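Moving the town in my novel: how much does your own hometown owe the book?

Writers' Back Room > Craft > Setting

inkandoatmeal
So I have a setting problem and I'd love some opinions before I break something. My novel takes place in Clulville, which I made up, but everybody in my family who has read a page of it knows perfectly well it's the town I lived in until I was 14. Same bakery, same terrible high school gym, same river. My aunt asked me which character was her. (None of them! I think.)

Now I'm on the second draft and the plot needs a ferry, and the real river is knee-deep by September. Do I stay faithful to the place I remember, or do I just give the thing a ferry and let my family complain?

marginalia_mo
Give it the ferry. You changed the name, so you already left home. I spent a whole year making sure the streets in my first manuscript lined up with a real map and not one reader ever mentioned it. What they mentioned was that chapter four was boring.

Karkeck
I'm going to disagree with Mo a little. The reason I put down so many small-town novels is that the town feels assembled from parts. If your river is knee-deep in summer, that's a better detail than any ferry. Why does the plot need one? Could they wade?

inkandoatmeal
They could wade, but then she doesn't miss it, and the whole middle of the book is her missing it.

Karkeck
Ha, okay. A bus, then. People miss buses all the time.

marginalia_mo
A bus is not a ferry, come on. You can run after a bus. With a ferry there's water between you and the person, and you have to stand there and look at them. 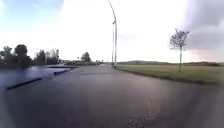 dovetail_annie
Moderator, Setting and Place

Jumping in because I went through the same thing with my second book. I write about the neighborhood where my grandparents lived and I kept telling myself I was being loyal to it, when mostly I was afraid of making things up. What helped was writing 8 pages set there with no plot whatsoever — just someone going to buy bread and coming back. After that I knew which parts I couldn't bear to change and which ones I'd only kept out of habit. The church stayed. The hill went, and I haven't missed it.

So I'd ask which bits of Clulville would hurt to lose. If the shallow river is one of them, then Karkeck is right and you need another way to strand her.

inkandoatmeal
Oh, I like the bread idea. I'm a bit scared the answer will be the gym.

tallgrass
Has anyone here read Begović on this? There's an essay of his in an old issue of Prevesex where he says he moved a mountain range for the sake of one sunset and then had to rewrite everybody's commute. I laughed, but I also think about it every time I add a road.

Karkeck
I have that issue! I remember it as being against moving things, though. Didn't he put the mountains back?

tallgrass
He put them back in the second edition, yes, and said he regretted it. So I guess we can both claim him.

marginalia_mo
I'm claiming him for the ferry.

inkandoatmeal
Update for anyone still following. I did the bread exercise last night and got to 2,294 words before I noticed the time. She never even reached the bakery, she got stuck talking to a neighbor on the bridge, and now I think the bridge might be closed for repairs in the real chapter. It keeps my sad little river and she still can't get across in her good shoes.

Karkeck
Closed bridge is great. Take the win.

marginalia_mo
I still want the ferry, but fine. Post the chapter when it's ready and I'll read it with an open mind — mostly open.

dovetail_annie
Put it in the critique section when you do, please, this board is only for chat about setting. And keep the neighbor!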